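Ticket: Rokard perforated stand rocks, Clustby dishes slide toward one corner
Site: Omari, display room
Status: Closed
Opened: May
Priority: Low

Problem as reported

The black Rokard stand in the display room rocks when a dish is put down on the corner by the potted plant. The small Clustby dishes move when that happens. The boat-shaped ones are the worst because they have a curved bottom and very little of it touches the metal. The square trays stay put most of the time but creep if the stand gets bumped. We need the stand to hold the whole set, and right now most of it is living on the wood next to it.

The stand came from Leclerc already put together. No tools or spare bolts in the box. We have not changed anything on it.
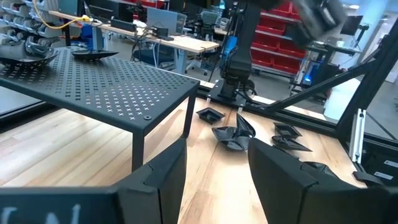
Rokard stand on the left with two dishes on top; square trays and other pieces on the wood.

Asked for by support

1. Does the stand rock when it is empty?
2. Does it rock on a different surface?
3. Are all the corner bolts tight?
4. What is the heaviest dish that goes on it?

Reply from site

It rocks when empty, a little. With a 300 gram dish on the bad corner it goes down and stays down. With the same dish on the opposite corner it is steady.

We have not tried it on another surface yet. It has been on the wood the whole time.

Bolts feel tight by hand. I don't have the right key for them. The heads are small and round and there is nothing to grip with pliers without scratching the black finish.

Heaviest dish is the large shallow bowl, around 500 grams. The rest are light.

Support, 10:15 am

Please take all the dishes off, turn the stand upside down on a towel and lay a straight edge across the feet. If one foot is short you will see a gap under the straight edge. Measure it. Then set the stand upright and turn it a quarter turn in the same spot. If the low corner moves with the stand, the leg is the problem. If the low corner stays where it was in the room, the surface is.

Please also check under the feet for crumbs or bits of packing foam.

Site, 11:40 am

Took everything off and set the dishes on the wood. Done as asked.

Straight edge across the feet: gap at one foot, 2 mm. The others touch.

Quarter turn: the low corner moved with the stand. Did it again to be sure and got the same result.

No foam. There was a bit of grit under one foot but wiping it off changed nothing.
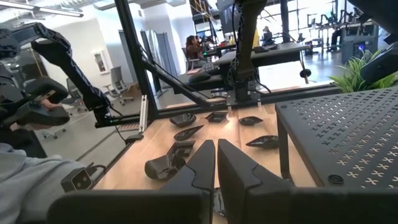
I also tried moving the stand a few inches each way in case there was a dip in the wood. Same rocking everywhere, so I stopped there.

Second thing while I am writing. The thin leaf-shaped dishes catch their tips in the cutouts on the stand if you slide them across. Lifting them is fine. Is there a mat or liner sold for this stand? The Clustby sheet only says "place on a flat surface," and the top is flat apart from the holes.

Support, 1:05 pm

Thanks. That points to one leg, either bent or not seated all the way before it was bolted. Loosen the bolt at that corner half a turn, press the top down firmly over the leg with the flat of your hand, and tighten again while pressing. Do not loosen more than one corner at a time or the top will twist. Leclerc will send a key.

There is no liner for this stand. A piece of thin rubber shelf mat cut to size works. Cut it slightly smaller than the top so it does not curl over the rim.

Site, two days after the key arrived

Loosened, pressed, tightened. Gap went down but did not go away completely. I then carried the stand to the other side of the room and put it on the floor to check it there. Slight rock, much less than before.
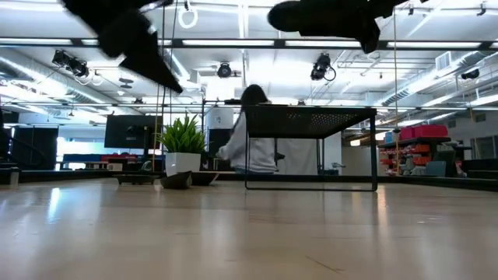
Stuck a thin felt pad under the short foot and the rocking is gone. Left it overnight with the large bowl on the corner that used to drop. In the morning it had not moved.

Shelf mat is cut and on. The leaf-shaped dishes no longer catch. The boat-shaped ones still tip if you put them down on the pointed end, but they do that on the wood too, so I am not counting it as part of this ticket.

Support, closing note

Cause: one leg not fully seated at assembly. Fixed by reseating the leg and adding a felt pad under the foot. Rubber mat added for the small dishes.

If the felt wears down, replace it with one of the same thickness. If the gap opens up again, send us a new measurement with the stand upside down and we will ask Leclerc for a replacement leg. The tipping of the boat-shaped dishes has been passed on to Clustby as a separate comment.

Site, added after closing

Felt pad is still on. Keeping the key in the drawer with the spare mat.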